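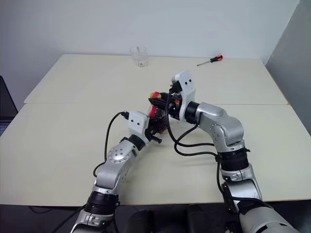 The big cream table, seam running side to side

tolcombe47: Screwdriver's out, so I want opinions before I start. Do I pull the two panels apart and glue that seam, or leave it? Crumbs drive me nuts – I wipe it every night.

eker_h: Leave it! Glue it and you'll never get that top through a door again (ask me how I know).

nasbridge7: Disagree. I ran wood glue down mine in December and it's been great.

eker_h: Until you move, lol.

tolcombe47: Hmm, we might move. Could I just tighten it from underneath?

nasbridge7: Sure, try that first – but put the glass away before you start cranking on things.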